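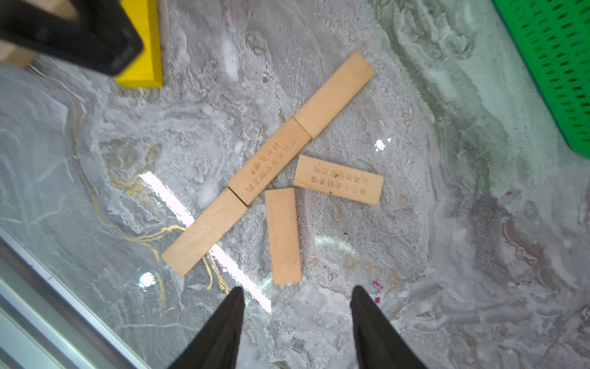
Wrist view, block cell, before the afternoon run

leltwood_ops
Gripper on our block cell has started closing a hair to the left of where it should. It was fine until I swapped the fingertips in July. Recalibrated the wrist camera 2 times, same thing. The overhead light leaves a big white streak on the marble and I'm starting to blame that. Ideas?

pesonen77
Who puts a vision cell on polished marble? Was the bowling alley taken?

leltwood_ops
It came with the bench. Very flat, very classy, shines like a dance floor.

Rami Majali
Glare would give you picks that wander. Yours are off the same way every time, so I'd look at the fingers. Did you re-zero the gripper after the swap?

leltwood_ops
The manual says every 1,000 cycles. I was at 800.

Rami Majali
The manual also assumes you didn't take the fingers off.

nollov_fan
Disagree with Rami. We had a steady offset at Iston for weeks and it was the light. Matte gray mat over the bench, gone by lunch.

Rami Majali
And you touched nothing else that week?

nollov_fan
We may have tightened a few screws.

pesonen77
There it is.

leltwood_ops
Pulled both fingers. Left one had a crumb of old threadlocker under it, so it was sitting proud. Cleaned the seat, torqued it, re-zeroed, ran 14 picks on the plain blocks. All centered. The ones with writing I'll try after coffee.

nollov_fan
Still get the mat.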